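I finally made it to the Pemar open day, after missing the one in January, and I'm so glad I did! It's 90 minutes from my place if the bridge traffic behaves. I went straight past the coat rack and the coffee line to the play kitchen table.
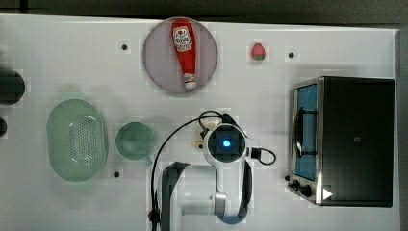
Parking was the usual mess, so I left the car over by Rustgate and walked (wrong shoes, of course). It was worth it for the table alone. I have a weakness for toy food, and they'd put a red ketchup bottle on a mauve-gray plate with a little strawberry off to the side. I wanted the pale green colander for my own kitchen!

The yellow piece got me guessing, though. Banana? Pasta? I changed my mind 2 times before I even got my coat off.

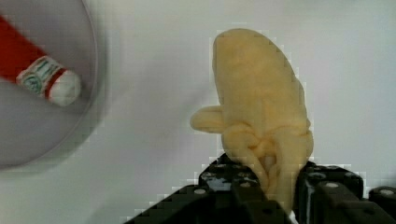 The yellow one, folds and all

Lunch was soup from the Tuhumury stand, very peppery, and I ate it standing up because every chair was taken. Then I went back for another look.

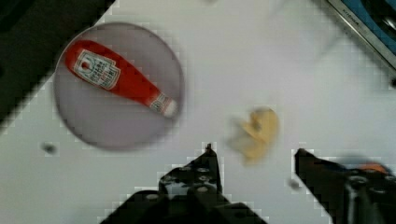
My sister collects play kitchen sets and asked me to report back on everything, down to the colors. So, for her: the ketchup has a white cap and a label like the real thing, and the plate it lies on is more lavender than gray. She'd have stayed all afternoon. I did a lap of the Fluro booth too and came home with a tote bag.
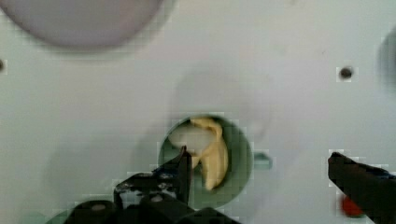
Pemar open day, 2021-03-15

Last stop before the drive home. I'm still leaning banana, and that soft yellow looks lovely against the green. I'll be back for the next one, in better shoes.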